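Ticket 436: White stuff in tub has gone lumpy, yellow at the bottom
Product: Dellura white paste, 1000 g refill
Status: Closed (see last entry)
Opened: Jun 11, 2019

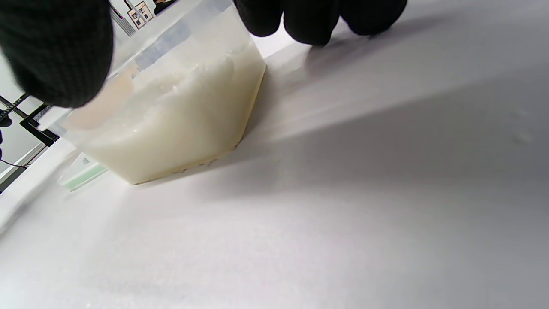

Can a paste that has separated be stirred back together and used?
If it has only separated, stirring usually brings it back within a few minutes, but if lumps are still there after a proper stir and a rest, throw it out.

Entry 1, customer
I was told by the shop that this paste "does not separate." Mine has bubbles and clumps on top and a thin yellowish band along the bottom edge of the container. I poured it from the refill bag into a clear tub so I could see what I was paying for. The bag says smooth and ready to use. I would not call this smooth. I want to know if it is spoiled, and please don't send me the care leaflet, I have it.

Entry 2, support desk
Thank you for writing. Some separation is normal in a water-based paste. Please stir well and let us know. Also please tell us the batch number, where the bag was stored, and what you plan to use the paste on.

Entry 3, customer
Batch 143. Stored on a shelf in the hall closet, unopened, since October. The job is filling hairline cracks in a plaster ceiling. "Some separation is normal" is not what the shop said and it is not what the bag says either. How much is some?

Entry 4, support desk
We don't have a set figure. A thin layer that is a different color from the rest is common after long storage. It tends to be the binder, which is a little yellow on its own. Froth on top is most often air from pouring or shaking. Did you shake the bag?

Entry 5, customer
Yes, I shook the bag. The bag says to shake the bag. If shaking puts air in it, why is that step one?

Entry 6, support desk
Fair point. The instruction was written for the small Dellura bottles and was carried over to the refill. We have passed that on to the label team at Farkar. For the refill, please knead the bag on a table, then pour slowly down the side of the tub.

Steps to try now:
1. Scrape the bottom and corners with a flat stick, slowly.
2. Stir for five minutes by hand. Do not use a drill mixer.
3. Cover and leave for an hour.
4. Draw a thin line of paste across a piece of scrap board and look for grit.
5. Smell it. A sour smell means stop.

Entry 7, customer
Did all five. Results, for what they are worth:

Bottom: the yellow mixed in. I can't find it anymore, which I suppose is good, unless it is just hiding.
Froth: mostly gone after the hour. A few bubbles around the rim.
Lumps: fewer. Not none. The corners of the tub are a pain to scrape.
Line test: two small lumps dragged through and left grooves.
Smell: like paint. Not sour, as far as I can tell.

So it is better and still not smooth. I am not putting it on a ceiling where every groove will show.

Entry 8, support desk
That helps. The smell and the way the yellow mixed in both suggest the paste has not spoiled. The lumps could be dried skin from the neck of the bag, or the batch may have been through a freeze. Is the hall closet on an outside wall?

Entry 9, customer
It is on an inside wall and it has a hot water pipe in it, so no, it did not freeze in my house. If it froze, it froze in yours or in the truck. I notice that every cause so far has been something I did.

Entry 10, support desk
Understood. We checked with the Skosley warehouse. They had a heater failure last winter, but their records put batch 143 in your shop before then. We can't say for sure what happened on the way there. If you would like to save the paste, press it through a fine strainer and repeat the line test.

Entry 11, customer
Strained it. It took most of an evening and there was a spoonful of rubbery bits left in the mesh. Line test is clean now. I put a patch on the closet wall first — not the ceiling — and it dried flat, a shade darker than the paint around it. I still think straining is a lot to ask of something sold as ready to use.

Entry 12, support desk
We agree that you should not have had to strain it. We have approved a refund of 85 percent, the most this desk can give on an opened refill.

Entry 13, customer
Why not all of it?

Entry 14, support desk
Refund raised to the full price by the desk lead. Cause logged as "lumps in paste, source not found." Label note sent under the same ticket number. Closed.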